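Clearing the desk in the back room this week. Posting as I go so I actually finish it.

It's a plain white desk, the first thing I bought after moving to Kelham. In the two years since then it has held post, cables, a sewing tin, a lamp with no bulb and most of my winter gloves.

Rule for today: everything comes off, and only things I use at the desk go back on. Anything else gets a home somewhere else or goes in the Overgaard box in the hall.

The Overgaard box is for the charity shop on Overgaard Street. It's been in the hall since March and I've stopped seeing it.

Post first. Most of it was envelopes with nothing in them. Kept the boiler paperwork and one letter from the council about bins. The rest is in the recycling.

Pens next. 11 of them worked. I kept four and put the others in the kitchen drawer, where pens go missing anyway.

The sewing tin was harder. Half the buttons in there belong to coats I don't own any more. I kept the needles and the black and white thread and tipped the buttons into a jar for my niece, who sticks them on cards.

Cables took most of an hour. If I couldn't say what a cable was for, it went in a bag for the tip. I expect to need one of them by the end of the week.

Wiped the top down with washing-up liquid and warm water. There was a tea ring near the back that needed bicarb and a bit of patience - it's gone now apart from a faint line.

The mug and the plant are staying. They sit together at the far end, out of the way of my elbows. Backpack and the brown box are in the shelf unit to the left, so I can reach them without getting up.

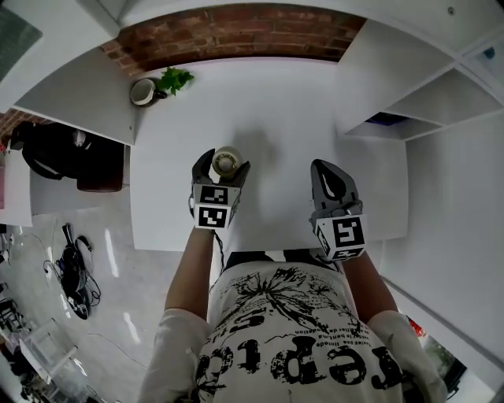
Asger Thygesen: I'd move the plant off there. Mine was next to my mug for a year and I watered it with cold coffee more times than I'd like to say. Put it on a windowsill and the desk stays dry as well.

Fair point about the coffee. I don't have a windowsill in that room that will take a pot, the ledge is too narrow, so it's the desk or the bathroom. I'll try a saucer under it and see.

Someone else asked about the shelf unit. It's a Hestonier, second-hand. It came without the instructions and with 14 screws, and I used all of them, so either that was right or I was lucky. It doesn't wobble.

I did look at the Edo one as well, the low one with the sliding doors. It was 200 more and the doors would have hidden the mess, which I would have taken as permission.

Things I still have to find a place for: the lamp (needs a bulb, then it can come back), a stapler, a stack of takeaway menus, and a tape measure I have been looking for since last summer.

Menus have gone. Two of the places shut ages ago.

Stapler is in the kitchen drawer with the pens. That drawer will need its own thread.

Overgaard box is full and by the front door, with my shoes on top so I can't leave without moving it.

Still to do tomorrow: bulb for the lamp, saucer for the plant, and the bottom of the wardrobe - that's where I put the gloves.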